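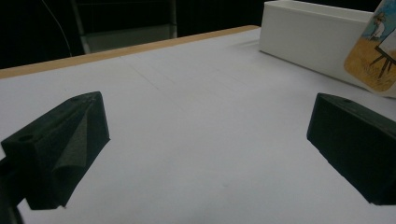
22 de septiembre de 2019. Domingo de taller, con la persiana a medio bajar y el segundo café ya frío, que es como mejor me salen las pruebas de engrudo. Retomo la encuadernación del recetario de Procházka, que llevaba desde la primavera esperando en el estante (perdóname, Evander, ya sé que te lo prometí para antes). Mezclé almidón de trigo a fuego muy bajo, 100 gramos con cuatro partes de agua, removiendo sin parar hasta que se puso translúcido y me dolía la muñeca. Lo pasé dos veces por el colador fino y quedó una crema preciosa, sin un solo grumo. Para repartir las tiras de prueba me gusta una superficie como la mesa blanca, con sitio de sobra en medio, y al fondo la caja blanca y la tarjeta ilustrada, que siempre me alegra la vista cuando levanto la cabeza del papel.

Del papel japonés de Nadthorpe tengo sentimientos encontrados. Es suave, se rasga con una fibra larga que da gusto, pero chupa la humedad como una esponja y se ondula si uno se despista. Con el engrudo más diluido se portó bastante mejor. Probé también el Fudberg de mayor gramaje para las guardas y ahí no tengo queja, salvo el precio: alrededor de 399 coronas el paquete, que ya me parece un abuso, y encima hay que pagar el envío.

El cosido va despacio. Matúš Tichý me enseñó en su día a tensar el hilo tirando siempre en paralelo al lomo y nunca hacia arriba, y todavía oigo su voz cada vez que me da pereza hacerlo bien. Hoy se me rasgó un pliegue por la cuarta estación, así que tocó desmontar, poner un refuerzo y volver a empezar. ¡Paciencia!

Pendiente: cortar los cartones, pedir más hilo encerado a Prorkura y mirar si la tela verde alcanza para las dos tapas. Los cuadernillos se quedan bajo peso hasta mañana, con secantes nuevos. Evander, si pasas antes que yo, cambia los secantes pero no toques la prensa, por favor.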